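4.3 Loading the pegboard table and checking the arm camera view (sim cell)

Applies to the Dirnulia virtual cell, table layouts A and B. Do this section after the license step and before any teaching. If you're coming from the old Cuesta build, delete the saved layouts first, they load but the heights are wrong.

Before you start
— Arm in HOLD, speed at 7 percent.
— Physics paused. Not stopped. Stopped dumps the object poses.
— Scene file from the Evateck package, not the demo one.

1. Open the cell. Wait for the status line to go green. Slow on first load, shaders compile.

2. Go to Table > Surface. Pick "perforated". Leave the grid snap on.

3. Load the object set. Mugs, bowls, fruit, mats, small blocks all come in from the one list. If something drops through the surface its collision mesh didn't load — remove it, add it again.

4. Check shadows are on. The depth preview reads badly with them off and you will chase that for an hour.

5. Switch to the arm camera. Look for the gripper at the edge of the view. Some of it in view is fine. If a finger covers the item you want to pick, jog the wrist back and redo step 5.

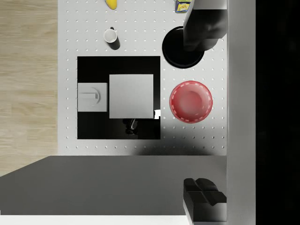 6. Set the near clip to 2. Lower than that and the inside of the finger mesh shows up as flicker.

7. Unpause physics. Let everything settle. Watch the small parts, the light ones creep if the friction value was left at default.

8. Save as a new layout. Do not overwrite the factory one, there is no undo and reinstalling takes a while.

CAUTION: Jogging with physics on will push objects. The arm wins every time. Items shoved off the table are not put back by Reset Arm, use Reset Scene.

4.4 Reach check with crates

Crates have thin walls and the planner clips them more then anything else on the list. Run this check each time a crate is added or turned.

1. Add the crate. Any angle is OK but type the rotation in, dont drag it.

2. Set the crate collision to "detailed". The simple box closes over the top and the planner will refuse to go in.

3. Bring the arm over the table at low speed. Keep the wrist above the crate rim the whole way.
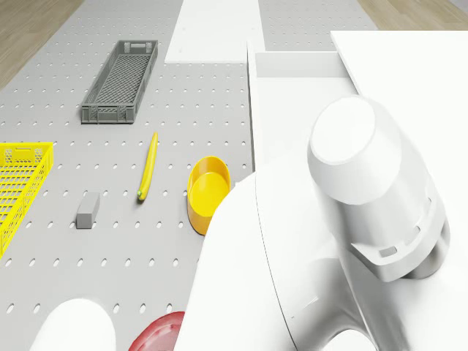
Arm over the pegboard, gray crate set at an angle, banana and yellow bowl on the table.

4. Run Check > Reach. Error 217 means the elbow hits its limit before the wrist gets there. Move the crate closer or flip the elbow setting, then run again.

5. No error: raise the planner timeout to 2500 ms and save.

Note: Stetent gripper models need the finger offset entered by hand, see 4.6. Without it the reach check passes and the pick misses low.

Note: layouts saved before the June update open with detailed collision turned off. Go back to step 2 for every crate in the layout.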